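Risotley Shed and Home Workshop Check: my July round, with comments

I do this list twice a year and last time a few people asked me to put it up, so I've typed it out with what I found scribbled next to each point. It's my own list, mind you, for a small outbuilding with a bench, a heater and far too much stuff in it. Pinch whatever suits you!

1. Door, lock and way out
OK. The door opens all the way and I can get from the bench to the step without climbing over anything (the mower used to live right there, shame on me). The bolt is stiff, so it gets a drop of oil.

2. Floor
Needs work. One board near the door has lifted at the end and I caught my toe on it twice while doing this very check. Screwed down for now, new board to follow.

3. Sockets and leads
Mostly OK. I pressed the test button on the RCD and it tripped as it should. Two extension leads looked over from end to end: the orange one is fine, the grey one has a nick in the outer sheath about a foot from the plug, so I've cut the plug off and binned the lot. No taping over it, please.

4. Heater
OK, with a grumble. It's an old Kolev fan heater, 2,000 watts, and it goes straight into the wall socket, never into an extension. I hoovered the dust out of the grille. I've drawn a chalk line on the floor and nothing gets put inside it, not even for a minute.

5. Small parts and blades
Fixings, spare blades, fuses and button cells all go in drawers, with blades and cells in the top ones, well out of reach of my sister's little ones when they visit. Check that each drawer slides and stops properly, and that the unit doesn't tip when you pull one right out.
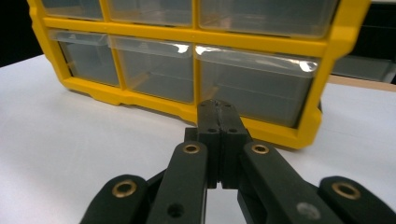
Sota Tsuji: I'd go further on the button cells. Up high isn't enough with toddlers, they climb! Ours are in a tin with a child-proof lid inside a locked cupboard, and the used ones get taped over both sides and go in there too until we're next at the tip.

Fair point, and I've changed it. Cells now go in the locked cupboard with the solvents, and item 5 on my own copy says so.

6. Solvents, paints and glues
Needs work. Two tins with rusty lids and no label left. I don't know what's in them, so they're going to the council site as unknown. White spirit is back in its own bottle. Oily rags get laid out flat outside to dry before they go anywhere near a bin, as a scrunched-up heap of them can heat up by itself.

7. Bench and storage
OK. Vice tight, no wobble in the legs. Anything heavy has come down from the top shelf to knee height or lower, and the light plastic stuff has gone up instead.
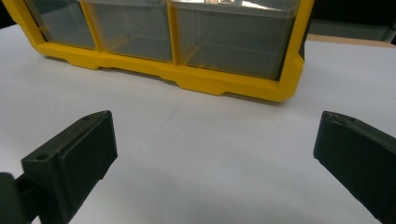

While I was at it I went round the shelf brackets with a screwdriver and got half a turn out of nearly all of them. Wood shrinks over the summer, I suppose. Worth doing even when nothing looks loose.

8. Smoke alarm and extinguisher
Alarm: beeps when pressed, new battery in. Extinguisher: needle in the green, pin and seal in place, and I moved its hook to beside the door so I'm not reaching past a fire to get to it.

9. First aid box
Failed! Plasters all gone, eyewash out of date. Restocked the same evening.

Still to do: the floorboard, the tins, and a better light over the step. Next check when the clocks go back.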